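Ticket: Cutlery bins on the prep table, sorting rule unclear
Site: Vestholm, shared kitchen
Opened: 19 February 2025
Priority: low
Status: closed, one follow-up

Problem as reported

Cutlery is ending up in the wrong bin. The three smoky gray bins on the white table are meant to take one type each, but people on the lunch shift say they can't tell which bin is for what. Pieces get moved back and forth, and the trays that go out to Jurenari come up short on spoons and long on everything else.

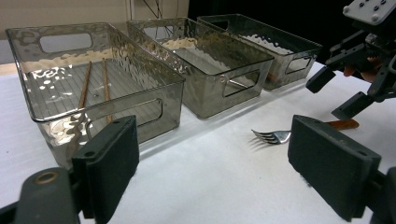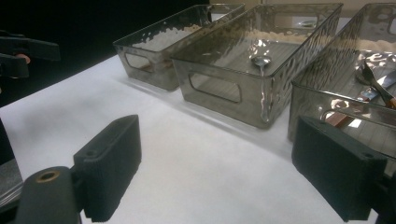 The three bins on the white table. Chopsticks in the left bin in the first photo, spoon and knife sharing the right bin in the second.

Checks

1. Bins. All three are the same style, smoky plastic with a dimpled finish and handle cutouts. You can see there is something inside through the walls, but the texture breaks up the outline. A spoon and a fork look much the same from the side. From above there is no trouble telling them apart.

2. Labels. The old labels were paper, stuck on the long sides. They came off in the wash and were not replaced. Tried a leftover label on the dimpled wall and it lifted at the corners within the hour.

3. Written rule. The sheet in the Konine binder says "chopsticks left, forks middle, spoons right." It has no line for knives. It also doesn't say which side of the table you should be standing on, and left and right swap if you come in from the dish room. I think this is most of the problem.

4. Stock. Counted the spoons against the kitchen list. The list says 80. I got 54 from the bins and drawers, and another 25 were in a Chou delivery crate under the sink, clean and still wrapped in a towel. One spoon is not accounted for. Not chasing it.

Tried first

Put knives in with the spoons for one lunch service, on the grounds that the right bin had the most room. It did not work. The knives slide under the spoons and you have to lift everything out to get at them. People also reached in without looking, and I don't want that with knives even if they are only table knives.

Fix

- Chopsticks in the bin nearest the dish room door, forks in the middle bin, spoons in the bin nearest the wall. The sheet no longer says left or right.
- Knives go in a separate tray in the top drawer. They are not to go in the bins.
- Tie-on tags through the handle cutouts in place of stickers. Bought a pack of 10, used three. The rest are in the drawer with the string.
- Anything you find loose on the table goes into its bin before you start setting trays — that includes forks.
- Spoons from the crate washed again and put back with the others.

Comment, kitchen side

Tags are fine but the string is too long and hangs inside the bin. Could they be shorter? Also the middle bin has a burr on one handle, not sharp, only annoying.

Reply

Strings cut down. Rubbed the burr off with a nail file. If it comes back I'll swap the bin.

Result

Trays to Jurenari went out complete at the last two services. One knife was found among the spoons and moved to the drawer.

Follow-up

Replace the sheet in the Konine binder with the new wording. Check the tags again in April and retie any that have worked loose.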